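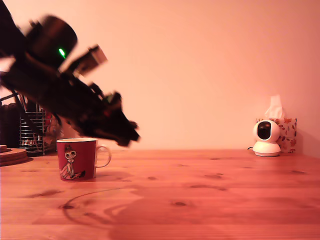
A bunt is a dare, Kartini Gunawan told me, and most hitters don't like being dared. She was leaning on the rail at Espinoza Field with a bag of sunflower seeds, an hour before the Wukia Millers took on Govon, and I had just asked her why her team still practices a play that the rest of baseball seems ready to put in a museum.

I should say up front that I'm a bunt person. I grew up on it. My high school coach made us bunt our way out of batting practice, two down the first-base line and two down third, and if you popped one up you started over while everybody behind you groaned. I was slow and I couldn't hit a curveball, so this was the one part of the game where I had a fighting chance, and I've loved it ever since with the kind of loyalty you usually save for a bad restaurant near your first apartment.

So when a friend told me there was a summer league team two counties over that bunted like it was 1965, I drove out the next week. Then I drove out again. I ended up seeing nine games, which is more than my editor had in mind (sorry!), and I'd have gone to a tenth if the car had been willing.

The Millers play a 36-game schedule, mostly college kids from small schools with a few local guys filling in when somebody's summer job gets in the way. They use wooden bats. On a good night they draw around 200 people, plus dogs. The infield grass is kept longer than you'd expect, and visiting coaches complain about that every single time. Kartini, now in her fourth summer as manager, says the mower is old.

What I noticed first was the practice. Most teams I've watched treat bunting as a chore to get through before the fun starts. You square up, you poke at two, you swing away. Wukia gives it a full half hour. A coach throws from a short distance, hard, and there are old towels laid out on the grass on both sides, one near the line and one a little farther in. Land it on the near towel and you stay in. Roll it foul and you go fetch everybody's balls. The players talk trash the whole time. It's the loudest half hour of their day.

And they aren't all doing the sacrifice, either, with the bat held out early and a polite little tap. Mostly they're bunting for hits. The left-handed batters drag the ball past the pitcher toward second, already a step up the line by the time it leaves the bat. The right-handers wait as long as they can stand it and then drop the thing toward third. The shortstop, a skinny kid from a junior college I'd never heard of, has one he calls the doorstop, where the ball just dies about a third of the way up the line and sits there. I watched him do it six times in a row and I still couldn't tell you how his hands work.

Now, I know the argument against all of this. I've had it at enough family cookouts. Outs are precious, you only get three in an inning, and giving one away to move a runner up ninety feet usually costs you runs. That's a good argument! I have no quarrel with it when it comes to the plain old sacrifice with a decent hitter at the plate in the third inning. I've yelled at the television about that one myself.

But a bunt for a hit is a different animal. There's no out being handed over on purpose. If the third baseman is playing back behind the bag, or has wandered halfway to second because a chart told him to, then there's a big empty lawn over there and somebody ought to use it. Kartini's rule is that any player can bunt at any time without a sign, provided the corner infielder is deeper than he should be. She trusts them to look. The first summer she tried it, she said, they were terrible at looking, and one kid bunted into a double play with the bases loaded and wouldn't come out of the dugout to eat.
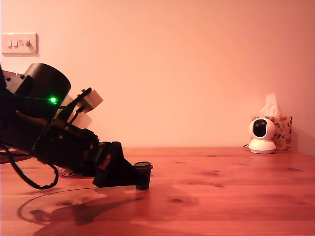
By the second summer it had started to click, and teams coming into Espinoza Field had to decide what they were willing to give up. Bring the third baseman in and the Millers slap grounders past him. Leave him back and they bunt. I asked the Govon third baseman about it after the first game I saw, and he just shook his head and said his feet hurt.

The Govon series is the one I'd put on a poster. They're the big bats of the league, all forearms, and they won it last time anyone kept a straight face about who was favored. The game I keep telling people about went 13 innings. It was tied from the seventh on. Both bullpens were down to guys who had pitched two days before, and a lot of the crowd had taken their lawn chairs and gone home. I stayed, mainly out of stubbornness, with a hot dog that had been a hot dog for a long time.

Bottom of the 13th, runner on third, one out, and up comes the catcher, a big right-handed kid who runs like he's carrying groceries. If there was one guy in the lineup you'd never expect it from, it was him. The Govon infield was in, though not all the way in, and the pitcher went into a full windup. The runner broke. The catcher turned his shoulders a hair and pushed the ball, firm, right between the mound and first base.

The pitcher lunged for it. The first baseman lunged for it. They sort of met. The runner crossed the plate standing up, and the catcher kept chugging down the line and touched first base anyway, then went all the way around to second because I don't think he knew what else to do.

I asked Kartini afterward whether she had called it. A squeeze takes two people, after all, and that's the one exception to her rule. She said yes, she'd called it, and that the catcher had looked down at her for the sign, looked away, and looked back to make sure. He'd put down 37 good ones in practice that week. One of the coaches keeps track on a piece of cardboard, and the catcher had been asking for his number every day.

I don't want to oversell what's going on out there. The Millers finished third. They got bounced in the first round of the playoffs by Kudix, a team that hits a lot of home runs and doesn't seem to care where your third baseman is standing. Two of those home runs landed in the parking lot. I bunted in my head for all nine innings and it didn't help.

Still, I've been thinking about it since. I went to the park last weekend with my nephew, who's eleven and swings from his heels at everything, and I laid my jacket on the grass up the third-base side and told him I'd buy him a milkshake if he could stop one on it. He rolled his eyes. He popped the first few straight up in the air and took one off the thumb, which he was brave about. Then he got one to die maybe a foot short of the sleeve, and he wanted to know if that counted.

I bought him the milkshake. Tryouts for next summer's Millers are in January, in a high school gym, and Kartini says they'll have the towels down on the basketball court.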